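Residents of the Brodside region who wish to keep Ivau on their parcels should complete the steps below in order. The Ivau is a small woolly herd animal of the Petkov uplands. It gives milk, fleece and, when retired, meat for the kitchen system. All animals and equipment are issued through Protard vendors and will not work with feeders from other farming systems.

## Before You Begin

You will need:

- 6 free land units for each adult animal
- one Protard feeder
- one Protard water trough
- the region group tag, set to active

Group members may rez on agricultural parcels only. Items left on roads or in the market square are returned to their owner each Monday.

## Setting Up the Pen

1. Rez the feeder on level ground and wait for the floating text to read "Ready."
2. Rez the trough near the feeder.
3. Touch the feeder, select **Add**, and choose **Grain**. The feeder holds 2,000 units when full.
4. Touch the trough, select **Add**, and choose **Water**. A barrel must be rezzed close by. The script will take the barrel from the ground and will not take it from your inventory.
5. Rez the animal last. If it is rezzed first, it will search for food, fail to find any, and begin with a lowered health score.

Set the walking range from the animal's menu under **Options > Range**. Owners of small parcels should select 2 meters. An Ivau that crosses a parcel line may be returned by the neighboring owner without notice.

## Milking

Only adult females can be milked. Touch the animal and select **Milk**. An empty bucket must be rezzed on the same parcel, and the animal's food and water levels must both be above half. The filled bucket will appear beside her. Take it into inventory or carry it to the dairy table to make cheese. 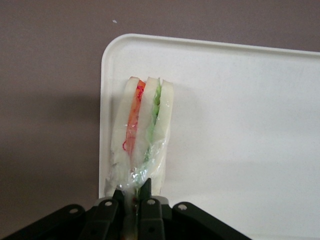 *Wrapped sandwich on a white tray.*

Cheese is accepted by the kitchen system as an ingredient for bread dishes, soups and pies. To load it, rez the cheese next to the counter, touch the counter, and select **Add Ingredient**. Finished dishes carry the name of the cook and may be sold in the market under the usual stall rules.

## Shearing

Fleece grows on both males and females. When the floating text shows 100%, select **Shear**. Uncut fleece does no harm to the animal, but growth stops until it is collected.

## Common Problems

**The animal reports "No food found."** Confirm that the feeder and the animal have the same owner or are set to the same group. Then select **Reset** on the feeder. Stored grain is kept.

**The milk option is missing.** Check the animal's age and sex under **Info**.

**The feeder shows a version warning.** Collect the current feeder from the Protard vendor at the landing point. Use up the grain in the old feeder before deleting it, as grain cannot be moved between feeders.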